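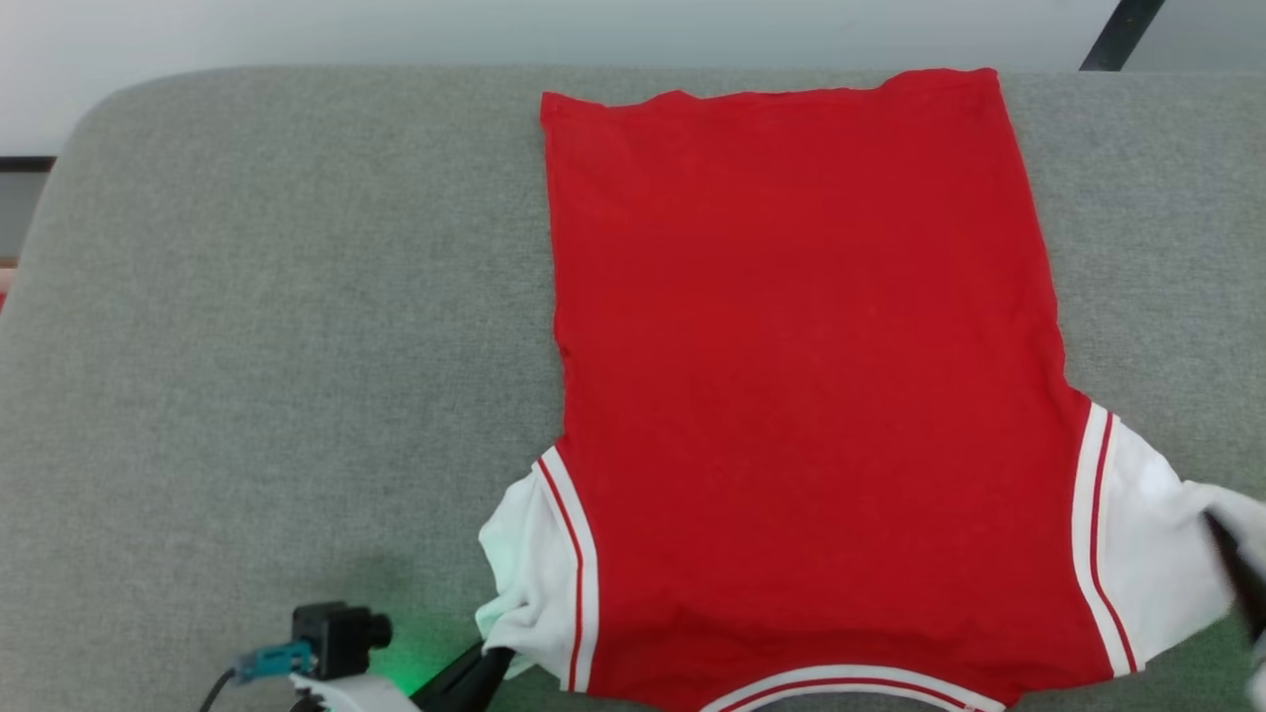
A red T-shirt laid flat on gray upholstery.

Skorkell closes listener trial for Drudent crackers, reports on-air and entry figures

Radio group Skorkell has released the results of its July promotion for the cracker brand Drudent, which ran for four weeks on the breakfast and drive shows of its Skeltdale station. The campaign delivered 161 on-air mentions and drew almost 700 valid listener entries, according to a summary sent to advertisers on Tuesday.

The promotion asked listeners to propose a new rule for an existing household game. Breakfast hosts read a selection of proposals each morning and tested one of them live in the studio. Drive-time presenters replayed an edited version and directed listeners to the entry form on the station's website.

Planning and reporting were handled by the media agency Papadakis. The agency divided the on-air mentions into two classes: scripted reads, which had to contain the product name and the entry instruction, and unscripted references made by presenters during a segment. Both classes were logged from the station's air-check recordings and matched against the booking schedule. Pre-recorded station promos were logged separately and are not part of the published total.

Narayanan Rodrigues, who led the account at Papadakis, said the separation was written into the contract at the client's request. "Unscripted talk is usually reported as added value with no definition attached," he said. "In this case a reference counted only if the product was named and the speaker was on mic at the time. Music beds, sponsor tags on the traffic report and anything said by a caller were left out."

Entries were accepted by web form and by text message. Each was checked for a complete name, a contact number and a rule that could be played with equipment found in an ordinary home. Repeat entries from the same number were merged and treated as a single entry. Proposals that needed open flame, a moving vehicle or alcohol were rejected under the terms of the competition, and the station did not contact the people who sent them. 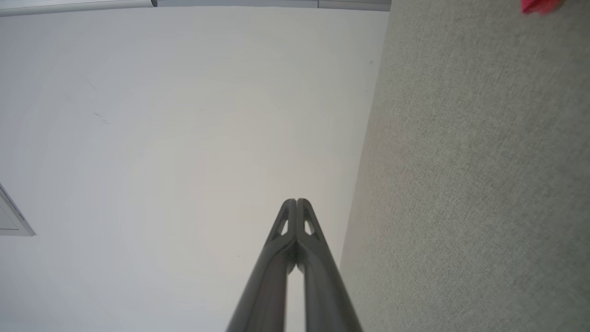
Two dark gray gripper fingers against a white surface.

The summary gives less detail on how listeners came to enter. The web form carried a mandatory question on where the entrant had heard of the promotion, but the text service did not, and the agency has not tried to assign a source to text entries. Rodrigues said a later campaign would probably use a separate keyword for each show so that breakfast and drive responses could be told apart.

Sampling activity was reported in a separate section. Street teams handed out single-serve packs at the Skeltdale rail station and outside the central library, with collection of short comments on a tablet form. Comments were coded by hand as positive, neutral or negative, and those that dealt only with price were placed in their own group. Skorkell said the comment file had been passed to Drudent in full, including the negative responses, and would not be published.

Photographs taken at the sampling points were supplied to the client with signed releases. Material without a release was deleted from the shared folder before handover. The client may use the remaining photographs on its own website and social accounts, but not on packaging or outdoor posters - those uses would need a new agreement with the people shown.

No sales data was included. Drudent receives store-level figures from retailers on a delay, and the parties agreed before launch that the radio report would cover delivery and participation only. Any comparison of sales inside and outside the Skeltdale signal area will be carried out by the brand.

Skorkell did record a scheduling fault during the promotion. A change to the breakfast running order moved the live test segment behind the news bulletin, and the scripted read attached to it was dropped by the playout system. The missing reads were made good in the same daypart the following week. The group has since tied the read to the segment itself in the log, so that both items move together if the order is changed.

The winning rule, a variation on indoor bowling in which players must announce the number of pins before each roll, was played on the breakfast show in the final week. The entrant received a product hamper and a studio visit.

Skorkell said the reporting template would be offered to other advertisers booking presenter-led promotions. Stations elsewhere in the group will continue to use their current formats until existing contracts expire.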